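Fandis two-arm kitchen kit – two months in

Quick notes before I forget. Will tidy up later, maybe.

Bought the Fandis in January through Karamanlidis, paid 4,000 for the base, both arms and the grippers. Headset teleop included. Dish loading is a seperate skill pack, 187 on top. Annoying. Would have liked that on the first page of the order form and not the third.

Setup: one long evening. Manual is thin. Calibration for the left arm failed twice, then went through with no changes from me. Support at Karamanlidis (Aliki Tzavaras, very patient) sent over a newer file the next morning and it hasn't failed since.

What I like
- Grip on cups. Rubbery enough, doesn't squeeze too hard. Mugs with thick handles are fine too
- Quiet. Can take a phone call next to it
- Two arms really do help, one can stay by the rack while the other one carries
- Pause button stops it right away – tested this a lot

What I don't
- Slow. 51 minutes for a full dinner load on its own. I can do it in a fraction of that
- Plates. Flat ones it picks up by the rim and sometimes just gives up
- Won't rinse. You scrape, you rinse, it loads
- Cables everywhere. Budget for a few clips and an extra power strip
- Glasses with stems, forget it

Teleop is much better than auto mode. Takes an afternoon to get used to the headset, after that I was placing cups pretty much where I wanted. Arms lag a touch behind your hands. The Tudbridge kit I tried last year was snappier but the wrist had way less range, and you need the wrist for this – cups have to get tipped over above the rack and the countertop is right there in the way.
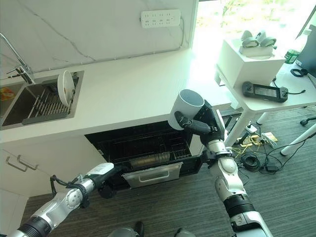

Fotis Kourkoulas says the lag goes away if you run the headset wired, and that he wouldn't pay for the skill pack at all until it can handle bowls.

Haven't tried wired yet. Bowls, yes, agree, they end up face up half the time.

Would I buy again? At 4,000 yes, with the pack thrown in. Without it, wait for a sale. Warranty is 2 years, arms only, grippers not coverd so ask about spares when you order.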